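Two Tables and a Tiled Floor: Sorting Out a Shared Room
Student project report, Isthorpe course in Everyday Spaces
Handed in 06/04/2023

1. Why we picked this

Our course asked for a study of a room that people use for more than one thing. We chose the shared room at Skeltell House, where students eat, do homework and leave stuff on their way out. It's a great room to study! There is always something going on at table height, and even more going on underneath.

2. Our question

We wanted to know where things end up when a table doesn't have one fixed job. Does a laptop push the cups away? Do things that drop to the floor stay there? We were pretty sure of the answers before we started, and we got some of them wrong.

3. How we worked

We visited the room 9 times, for 15 minutes each time, and wrote down what was on the tables and what was under them. To sort our notes we borrowed the Koyama sheet from an earlier class, which splits a room into three layers: top, under and floor. We typed everything into Jikico, the note program our course uses. It kept losing our column titles, so leave time for that if you try it.

4. What we found

The top layer changed the most. Small items drifted to the far side of a table – the side against the wall – and then stayed put for several visits. Dishes kept to themselves much more than we expected. We loved this part, and we ended up arguing for most of a lunch break over whether a bowl counts as "left behind" or "waiting."

The under layer was slower. A stool pushed in under a table hides well, and so does anything soft. We had to crouch to fill in that part of the sheet.
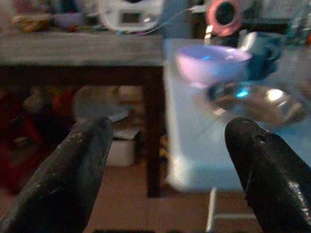
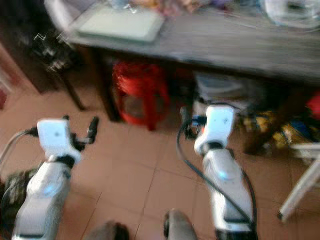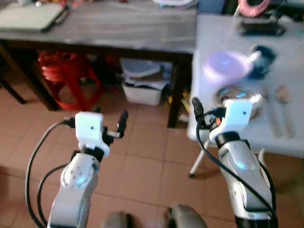 The lavender-pink bowl and the teal mug are in the first picture, and the red stool under the table is in the last.

5. What we would change

We would draw a floor plan on the first visit. We would also add a fourth layer for chairs and stools, which never fit our sheet – they are furniture, but they move like objects. The next group starts in September and is welcome to our blank sheets.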